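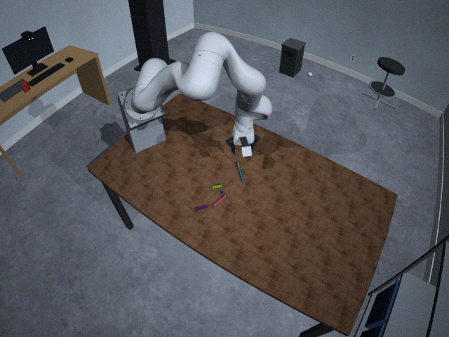 Ruth Vandermolen

April 12, 2019
Re: [killell-residents] Certified translations for the long-stay card

> I was told at the Harnow counter that my birth certificate has to be
> translated again because the first translation is more than 3 months
> old. The certificate itself is fine. Does the limit really apply to the
> translation? It cost me 68 euros and I would like to avoid paying
> twice. Also, do they want the apostille translated, or just the
> certificate?

Two separate rules are being mixed up at the counter.

The 3-month limit applies to the issue date of the civil status document, meaning the date the registry printed the copy. It does not apply to the translator's date. The checklist Harnow hands out puts both under one heading, "Date of document," and the clerk reads whichever date is on the top sheet. If your translation is stapled in front of the original, that is the date they will read. Put the original on top and ask them to look at the registry date. If they still refuse, ask for the refusal in writing with the section of the checklist cited. Without that you have nothing to attach to an appeal.

On the apostille: yes, it has to be translated. The translator must cover everything on the sheet, including stamps, margin notes and the back. Bednarek did mine and left out a margin note on the first pass. The file came back incomplete and I lost my place in the line. They corrected it without charge, but the correction carries a new reference number, so the number on page 1 of the application had to be changed too.
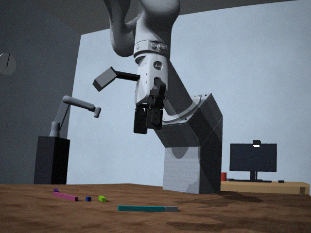
Stamps are the part most often done badly. A translator who writes "[round stamp]" and nothing else has met the rule only if the stamp cannot be read. If there is text in it, the text has to appear in the translation, and if there is an emblem it should be named. Someone who does not know the issuing office sees about as much in a registry stamp as I see in the small circular icons on that gray collar over the gripper: a mark that clearly means something to whoever put it there. The clerk is in the same position and will not guess. Ask for a bracketed note for each mark, in the order they appear on the sheet.

For the file itself, the order that has worked for me is:

1. Application form, signed, page 1 on top
2. Passport copy, photo page and any page with an entry stamp
3. Civil status document, then apostille, then translation
4. Proof of address
5. Proof of health coverage

That makes 5 items, each clipped on its own. Do not staple across items. The scanner operator takes them apart and they do not always go back together the same way.

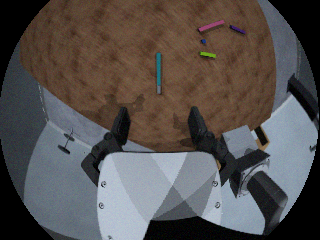
Proof of address is the other item that gets files sent back. A lease is enough if your name is on it and it is signed by both sides. If you live in a spouse's or friend's home, you need their signed statement, a copy of their ID and a recent bill in their name. A phone bill is not accepted in Harnow. It was accepted at the Killell office up to last May, so older posts in the archive that say otherwise were correct when written.

The Sorel template in the files section has been updated with the statement wording. Use the second version. The first one leaves out the line for the date the person moved in, and the form asks for that date.

One correction to my earlier post on income. I gave the monthly threshold for a single applicant as 1,203. The figure on the current sheet is 1,302. I had swapped two digits. It is checked against net income, after deductions, and only if you are applying as self-supporting. If you are employed under a local contract, attach the contract and skip that section.

I do not know whether cards issued under the old rules will be exchanged automatically. The sheet is silent on it and I have had two different answers by phone. If anyone has it in writing, please post the text, not a summary.

R.V.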